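New Crime Fiction: Another Retired Detective, Another Locked Box

The jacket copy for Wakidden promises "the last honest man in a dishonest town." I have read that man in a lot of towns, and I opened Teodoro Moya's second novel expecting to be finished with him by page 36.
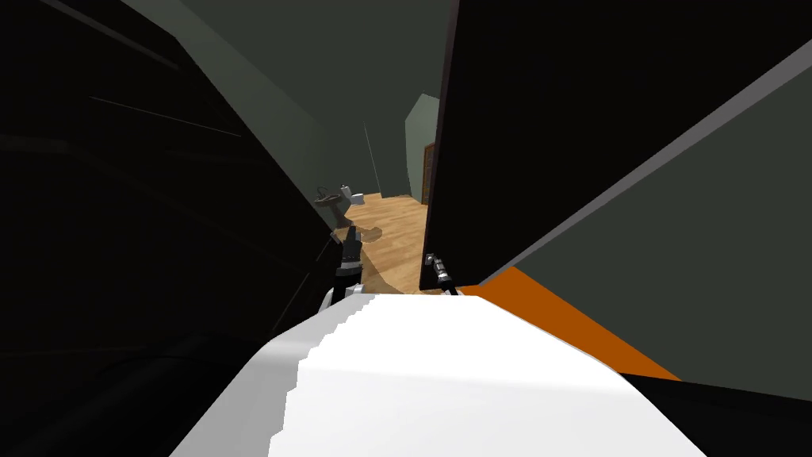 PRARNMONT, 05/11/2019 – Moya's detective, Sitthichai, has been off the force for 17 years when a widow brings him a ledger listing payments to a dead judge. He says no. Then he says yes, as they always do, and we get a long drive, a bad motel and a bartender who remembers more than any bartender should.

The publisher, Famness, is calling this a literary thriller. I'm not sure what that means beyond a higher price and fewer chapter breaks. At 608 pages the book is at least 200 too long, and most of the extra weight sits in the middle, where Sitthichai broods over his first marriage while the ledger stays in a drawer.

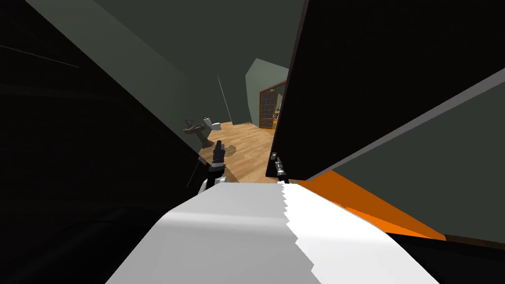 A view from inside, in computer-rendered form.

Still, the courthouse chapters are good. Moya writes clerks and bailiffs better than he writes killers, and a quiet argument over a missing signature had me more worried than either of the shootings. Nantana Kongkaew, whose blurb is on the front cover, calls the ending "shattering." I guessed it before the second funeral, and I am usually bad at this.

Famness says the signed first run of 1,000 copies is nearly gone. They said that about his last one too, and I bought mine marked down the following May. A third Sitthichai book is already under contract. I'd wait for the library copy of this one, and skip the marriage.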